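4. Checking a claim about benefits before you share it

Use this section when someone sends you a figure about who "lives off the state." Most such figures fall apart by step 3.

1. Open Ronura and paste the claim word for word. Don't tidy it up.

2. Find the source. "Everyone in Kamanine knows" is not a source.
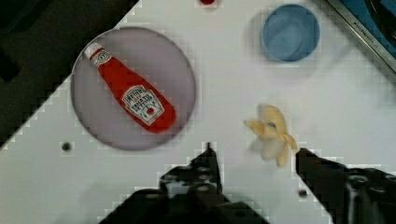

3. Check what was counted. A claim of 4,000 families may mean 4,000 applications, with refusals left in.

Caution: The tool's "likely true" badge only means the number was printed somewhere. I would ignore it.

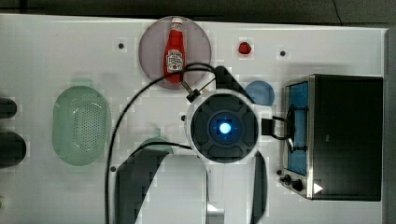
Tazi Rastitz
Guide editor, Ronura

4. Compare the figure with the town budget. In our test file, 138 households got housing aid and 34 of them had someone in paid work — a detail the rumor skipped.
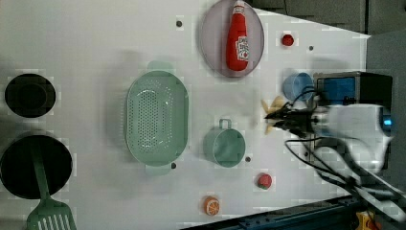 5. Save your notes. The field holds 300 characters, supposedly enough. Put the source first and leave your opinion out.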